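The Case for Slower Conditioning
Filed under: Training, Opinion

Most amateur event horses in this region are fit enough to finish a course and not fit enough to finish it well. I have held that view for a long time, and the spring season at Clemport did little to change it. The horses that jumped the first half in a steady rhythm were, by the last line of fences, flat, leaning on the hand and slow to bring their front legs up. Their riders went home and booked jumping lessons. I think most of them should have gone home and walked up hills.

The usual program at lower levels is built around canter sets. A rider picks two days a week, canters for a fixed number of minutes, rests, and repeats. The program came down from people preparing horses for much longer courses, and it works well for them. What tends to get lost on the way down is the base underneath it. Those riders put long weeks of walking and slow trotting on a horse before it canters for fitness at all. Take that part out and what remains is a heart and lung program sitting on legs that have not been prepared for it.

The tissues involved do not adapt at the same speed. Heart and muscle respond in weeks. Tendon, ligament and bone take months, and give few signs along the way. A horse that feels eager and recovers its breathing quickly is telling you about its heart and lungs. It is telling you very little about the flexor tendons, and those are what end careers.

My own minimum, for a horse coming back from a winter off, is 12 weeks before any jumping above training height. For the first seven of those there is no canter work beyond what happens in an ordinary flat lesson. It is walk, then walk with short trots, then longer trots on a gentle grade. Firm ground is fine at the walk. I trot on grass or on a dirt track that has had some rain.

I am told this is boring. It is. A long walk under saddle on a November morning is cold as well.

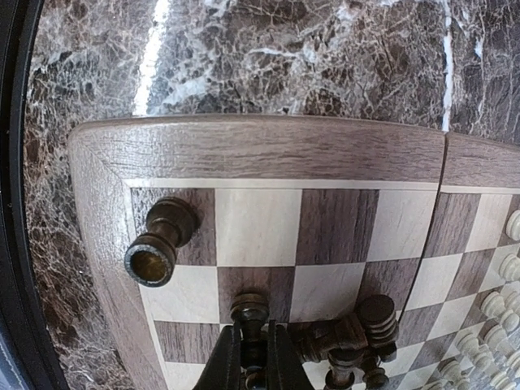
What the objections get right

Kristóf Lengyel, who runs the conditioning track at Jutitz and has started more young horses than I have, disagrees with me on two points. His first is that a fixed calendar ignores the horse. A Thoroughbred with three seasons of steady work behind it does not need the same base as a heavy crossbred that has never been out of an arena. I accept that. The number of weeks is a floor for a horse I don't know, and I would shorten it for one I do.

His second point is harder to answer. Most owners have jobs. Long slow distance takes more hours than canter sets do, and a rider with one hour before work will choose the thing that fits in the hour. Kristóf would rather see that rider do three careful canters than skip the ride. I would rather see that rider enter a lower class until the schedule allows more. We have not settled it.

There is also a fair complaint about hills. The land around Hirdale is flat, and people who board there can't find a climb without a trailer. For them I suggest poles on the ground at the walk, plus more time. It is a partial substitute. Areti Drakos keeps her horses on that side of the county, and measured off a 2000 meter loop along the field edges, with a mark every 500 meters. She rides it at a set pace and writes down the time at each mark. Her horses are among the soundest I see, and I put that down to the written times. Riders are poor judges of their own speed, and a horse that is getting fitter will offer a faster trot without being asked.

Where I would not give way

The warm-up ring is the wrong place to find out what a horse can do. If the heart rate has not come down to a walk-break level within the time you normally see at home, the work at home was too light or the day is too hot, and the rider should withdraw. I have watched good riders look at that number and go out anyway -- the entry fee was paid, the trailer ride was long.

Organizers could help. The Tehrani series now puts its final combination earlier on the course and runs a plain gallop fence near the finish. Some riders call that soft. I think it tests the same skill at a point where a tired horse is less likely to be hurt by it, and I would like to see the idea copied at Clemport before next spring.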